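Why Does Fruit Go in the Fridge?

Fruit is still alive after it has been picked. An apple has no roots or leaves anymore, but it keeps taking in oxygen and using up the sugar stored inside it. Scientists call this respiration. When the sugar and water run low, the fruit gets soft, and after that it spoils.

Cold slows everything down. In a warm kitchen an apple may turn mealy in a week or two. In a refrigerator the same apple can stay crisp for a month or more. The cold also slows the tiny molds and bacteria that like to eat fruit as much as we do.

Where does the water go?

Most of an apple is water. A little of it leaves through the skin every day. At first you can't tell. Then the skin starts to look dull, and later it wrinkles, because the inside has shrunk and the skin is now too big for it. A pomegranate has a thick, leathery rind, and the juicy seeds sit well inside it. You can find its stiff little crown at one end, where the flower used to be.

The basket and the shelf

Many families keep fruit in a basket or bowl where everyone can reach it, and put the rest in the fridge. A basket with holes lets air move around the fruit. In the fridge, leave a gap between pieces so the cold air can get to all sides.
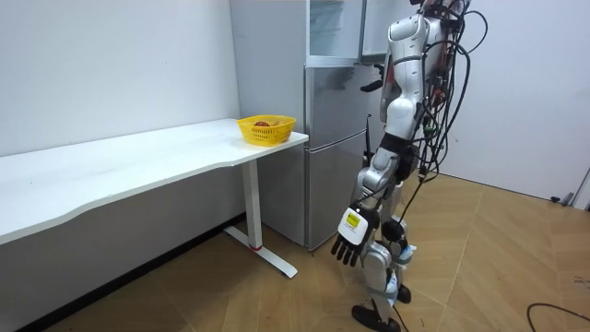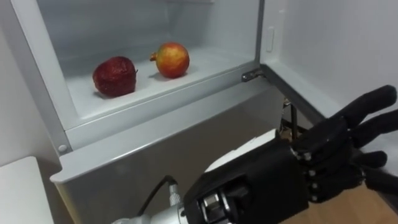
Ruby-Lee Costigan writes that her family's apples wrinkled even in the fridge, and she wants to know if they were still safe to eat. Her grandmother told her to cut one open and look. It was a bit rubbery but sweet, so they cooked the rest with cinnamon.

Her grandmother's advice is good. A wrinkled apple has lost water, and that alone does not make it bad. Brown mushy spots, fuzzy mold or a sour smell mean it should go in the compost. Ask an adult if you aren't sure.

Which fruits stay out?

Bananas don't like the cold. Their skins turn dark in the fridge. Hard peaches and pears should ripen on the counter first, and then they can be chilled.

Apples give off a gas called ethylene, which makes other fruit ripen faster. A hard pear next to an apple will soften sooner.

Try it yourself

You need 2 apples of the same kind and a kitchen scale. Weigh each apple and write down the numbers in January or any other month. Put one in the fridge and one on the counter. Weigh both again every week, and feel the skins with your thumb. Stop when one of them gets a soft brown spot.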